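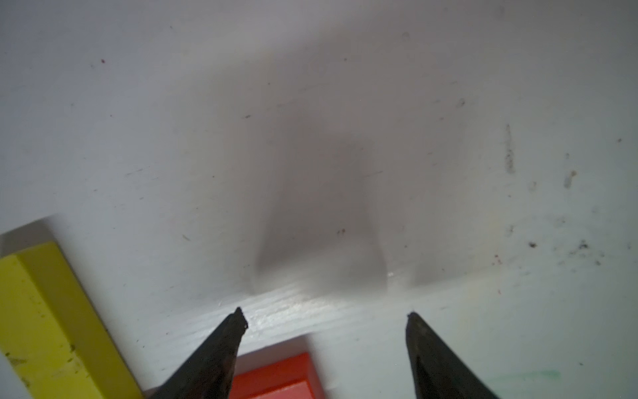 Caltico Play Top

White work surface for block play, sorting and small building

We have been selling the Play Top longer than almost anything else in the Zimel catalog, and it is still the product we get the happiest mail about. It's a plain white top for children's tables, made to sit at a height where small hands can reach all of it, and it does one thing wonderfully well: it makes whatever you put on it easy to see. Red blocks, yellow blocks, buttons, beads, pattern tiles, the tiny screws from a construction set – they all stand out against the white.

The finish is matte. We tried a full gloss version years ago and it looked fantastic in the showroom and terrible under ceiling lights, with a big white glare right where you wanted to build. The matte paint keeps its color without throwing the light back at you, and blocks don't slide away when somebody bumps the table (somebody always bumps the table).

It will pick up marks. Scuffs, specks, little streaks from block corners being pushed back and forth all day. We like the look of a top that has seen some use, and most of our customers tell us the same, but if you want something that stays showroom white you should look at the Šimek laminated tray instead. The Play Top is painted, and paint shows its life.

Sizes and stock

Small, 600 mm wide: one or two children, or a shelf-end sorting station.
Large, 1069 mm wide: our most popular size, four children comfortably.
Long, 1790 mm wide: for classrooms, libraries and anyone with a very big block collection.

All three sizes are the same depth and use the same mounting holes, so you can start with a Small and move up later without buying new legs. Legs are sold separately. If you already own a Plalell base, the Large and Long fit straight onto it with the screws in the bag. The Small needs the adapter plate, so add that to your order.

What comes in the box

The top, a bag of mounting screws, felt pads for the underside, and a small pot of touch-up paint with a brush in the lid. The touch-up paint is enough for more than 14 small chips if you go easy with it. Let it dry overnight before you put anything on top.

Looking after it

Wipe with a soft damp cloth and a drop of dish soap. Crayon comes off with the same cloth and a little patience. Please don't use scouring pads or melamine sponges! They take the scuff away, but they also polish the paint, and you end up with a shiny patch that catches the light from across the room. For pencil, a white vinyl eraser is brilliant. For permanent marker, write to us and we'll talk you through it, as the answer depends on how long it has been there.

Keep it indoors. A covered porch on a dry afternoon is fine, a damp shed over the winter is asking for trouble along the edges.

Which blocks go with it?

Any of them, really. Our own favorites are the plain solid-color ones, because the fun of a white surface is how strong the colors look on it. Hongmei Meng, who puts together our activity sheets, has written a set of ten for this top, starting with simple two-color sorting and working up to copying a layout from memory. They're free with any size and we'll email them with your order confirmation. The one called "Red Next to Yellow" sounds like nothing at all and has kept entire groups of five-year-olds going until snack time.

If you have a mixed collection, try clearing the surface completely and putting out just a few pieces to begin with. Children go for them right away, and you can bring out the rest of the box once things get going.

From a customer

"We bought the Large for the reading room in February and ordered a second one before the month was over. The grown-ups use it for jigsaw puzzles in the evening, which I didn't see coming. Ours has plenty of scuffs by now and I wouldn't swap it for a new one."
– Viera Michalík

Ordering and delivery

The Small ships by regular parcel. The Large and Long go by freight and the driver will call ahead to set a time, so please leave a phone number we can pass on. Check the corners before you sign. If one is dented, write it on the delivery slip and send us a picture, and we'll get a replacement moving.

Orders that reach us by noon on Monday go out the same week. Custom widths are possible between the Small and the Long – send us the measurement you need and we'll come back with a price. Replacement screws, felt pads and extra touch-up paint are on the Play Top spare parts page.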